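Week 6: Daylight claims in small rooms

Read the Pallover brochure before class. It says a roof opening "doubles usable light." Double what, measured when? The test ran in August, at noon, with white walls.

Noltereck logged 1434 lux under one opening and 952 a step away — same room, same hour. Which number would you print? 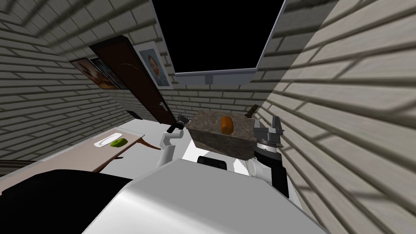
Fig. 2. Rendered room, brick walls, opening overhead.

For Tuesday: find one claim with no time of day given.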